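发件列表：tautahi-dev
主题：Re: [tautahi-dev] 双臂抓放时规划器偶发超时，右臂停在预抓取位

上一封里贴的日志我看了，先引一段，后面逐条回。

> 环境是 Tautahi 主分支，感知用 Zusel，控制周期 4 ms。
> 双臂同时向料盒放物时，右臂到预抓取位后不再下降，
> 规划器报 PLAN_TIMEOUT，超时阈值 1000 ms。
> 把左臂单独停掉就不复现。是不是逆解的问题？

不是逆解。日志里逆解每次都有返回，候选 16 组，耗时正常。时间花在碰撞检测上：左臂夹爪进入料盒后，料盒的碰撞体仍按实心长方体处理，左臂自身状态被判为碰撞，规划器反复尝试修正起始状态，直到超时。右臂与左臂共用一个规划请求，所以一起被拖住。

我这边用两台白色机械臂、浅蓝色塑料盒和几只动物模型搭了同样的布局，台面铺牛皮纸，问题可以稳定复现。

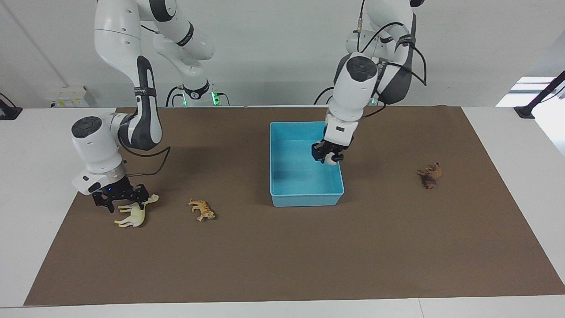 处理办法有两个，建议都做。

一、料盒改用五块薄板拼成的碰撞体，不要用包围盒。Riltness 的场景文件支持 compound 类型，盒底和四壁分别写，父坐标系挂在盒底中心。注意 Zusel 每次刷新会用检测到的包围盒覆盖同名物体，需要在配置里把料盒的 overwrite 设为 false，否则改了等于没改。

二、把两臂的规划请求拆开。右臂规划时，左臂按当前已下发轨迹的扫掠体加入场景，不参与搜索。改动在 dual_request.cpp，补丁附在后面，接口不变。代价是两臂不再联合优化，交叉区域里后规划的一方会绕路。

另外有个小问题：夹持物也要挂到夹爪上。你的日志里抓取成功后没有 attach 事件，小球之类的物体会继续留在旧位置，下一次规划又多一个假障碍。动物模型形状不规则，用凸包就够，不必上网格。

改完之后，我这里单次规划在 85 ms 以内，没有再出现超时。深度图噪声大的时候，薄板和点云会重复计入，这部分还没处理，打算在 Plallo 的体素过滤里按已知物体做剔除。

麻烦在你那边跑一遍，把新的日志和场景文件一起发上来，场景文件请导出规划失败那一刻的，启动时的那份看不出问题。

--
附件：dual_request.patch，bin_compound.yaml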